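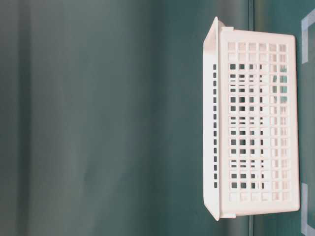

*White storage basket on its side, square holes all over the big face and a row of little slots along the rim.*

Mar 30, 2023

Welcome to the gallery page for the Allthorpe sorting room! It's been a busy spring, with a great many hours of tidying behind us and the shelves at the Flores end still to be filled. If you've come here from the Brernari newsletter, thank you for clicking all the way through, and do have a look at the notes further down, where I've tried to answer the things people keep asking at the door.

I'm starting with the basket. It's plain off-white plastic with soft corners, the kind of thing you'd walk right past in a store, and I've grown very fond of it. Lying down like that on the teal, it lets you look through the near wall to the far one, so the two grids cross over each other and make a pattern I could happily stare at through a whole cup of coffee. The practical side is nice too - air gets in, dust shakes out, and you can tell whether it's yarn or dish towels without lifting anything down.

We went back and forth on baskets for most of October. There was a camp that wanted lids, and a camp (mine, I admit) that wanted nothing you'd have to take off with one hand while holding a stack of pillowcases in the other. The open ones won. We do still keep a few lidded boxes for buttons and other small stuff that likes to travel.

Next comes the table, with a roll of light blue masking tape lying flat on it and some strips already down farther back. The strips mark out a rectangle, and there's a proper corner over on the left, then a gap, then one short dash carrying on along the same line. I like tape for this sort of thing because you can change your mind. A painted line makes you feel you have to live with it, and we have rearranged that table more times than I'd care to admit to the Grolten people, who helped us plan the room in the first place and were very patient about it. 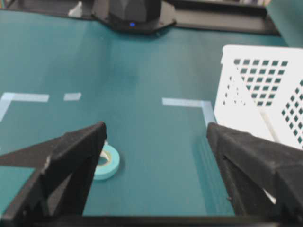
## Notes on the room

**The tape.** Plain masking tape, light blue, which shows up well enough on teal and is easy on the eyes by late afternoon. Press it down with the side of your thumb, and fold the last bit under so the next person can find the end.

**The baskets.** Rinse them in the big sink and stand them up to drain. Please don't stack them damp! The shelves are 18 inches deep, so if you're bringing baskets from home, measure first.

**The labels.** We ordered 500 and have 191 left, so there's no need to be stingy. Write big, and put the label on the short end, where it faces out.

**The next set.** I'm hoping to add the yarn wall and the linen corner once the Flores shelves are in. If there's a part of the room you'd especially like to see on this page, leave a note in the tray by the coat hooks and I'll do my best to fit it in.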